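The Last Bus to Brunthorpe

The shop on Vusach Street closed at 6, and she got there with 9 minutes to spare. She had 40 dollars from her mother, folded into a square, and a list that said roses, red, and something green.

"Wedding?" the woman at the counter asked.

"My grandfather's birthday. He used to grow them."

The woman nodded and went into the back. A radio was playing in there, an old song the girl knew from the car.

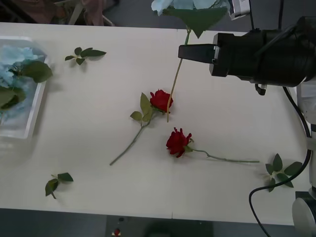
Red roses and loose green sprigs on the white table.

She paid and counted the change twice. The bus was already at the stop with its lights on, so she ran, holding the paper cone against her coat.

Her grandfather was asleep in his chair when she came in. He woke up and looked at the flowers for a while.

"You cut the stems too short," he said.

"The lady did it."

"Well, she cut them too short." He told her to get the tall jar from under the sink, and he filled it himself.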